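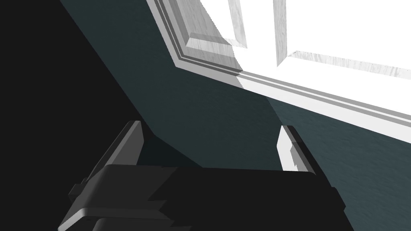 Prumik simulation package: evaluation before renewal

Solene_Carre
Posted 2024-05-16
Our department at Sutcombe is reviewing the Prumik gripper simulation package, which Tedia offers at 1185 per seat. The trial license covers 26 indoor environments. We would welcome comments from institutions that have completed a full term with it.

S.Mao
We renewed in March. The two-finger model imports without modification, and support requests were answered promptly. I recommend the package for teaching.

mpan_lab
I must disagree in part. Window light in the rendered rooms is very strong, and our detection results declined wherever it washed out the background. The lighting controls are documented on page 263 of the manual and nowhere else.

S.Mao
The controls are adequate once located. Strong daylight is also a fair test of a vision system.

mpan_lab
A fair test, yes, but it should not be the default setting. We have submitted this to Tedia in writing.

Ximeng Fu
Does the seat price include version 2 of the contact solver? Our quotation from Dai listed it separately.

Solene_Carre
It is included in our quotation. I will request written confirmation and post the reply in this thread.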